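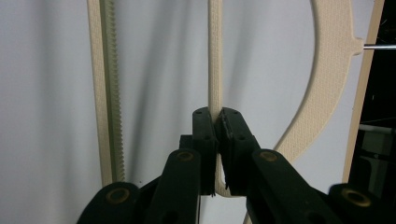

Do episodes with a failed grasp have to be deleted before upload?

Leave them in and set the outcome field to "fail". The loader skips them for the first training pass and uses them later.

Ticket 782
Project: Plotia, printed linkage set
Opened by: Njål Granström
Opened: 1/2/21
Status: open, waiting on parts

Problem
Uploads from the hand-held gripper on the Plotia station are being rejected by the Salgado checker with "jaw width out of range". The task is to take hold of the thin cream rod, move it along its travel and let go. Same operator and same script as the November batch, which went through without errors.

Log

Restarted the recorder and uploaded again. Same error.

Compared a rejected episode with a good one from November. The arm path looks normal. The jaw width reads below zero while the pads are closed on the rod, and the checker throws out anything under zero.

Ran the zero routine with the pads closed on nothing. Recorded 2 test episodes. Both rejected.

Looked at the pads. The grip lining on the right one is frayed along the inner face, with dark threads hanging near the bottom. My guess is the pads now close further than they did when the zero was first stored. The zero routine should have picked that up, so something else may be going on too.

Checked the config file. The recorder was loading the stored zero from the old Pranano profile and ignoring the new one. Pointed it at the right file and ran the zero routine again. Test episode accepted.

Recorded a longer run of about 100 episodes. Most were accepted. The rest failed with the same message, all of them toward the end of the run. The width reading drifts down a little as the session goes on.

Reply from support
Please don't widen the limit in the checker to get the rest through. The width channel is one of the inputs the model learns from, and a drifting zero will teach it the wrong closing point on thin parts. Replace the lining on both pads, even if the left one looks fine, then redo the zero. Until then, run the zero routine every time you reset the fixture.

Njål Granström
Lining ordered. Running the zero routine at each reset for now. Rejected episodes are in the "hold" folder and have not been edited. Can they be corrected afterward, or do I record them over?

Reply from support
Record them over. We have no reference reading for those, so any correction would be a guess. Keep the folder until the ticket is closed.

Next step: fit new lining, zero, record a short run and attach the checker report here.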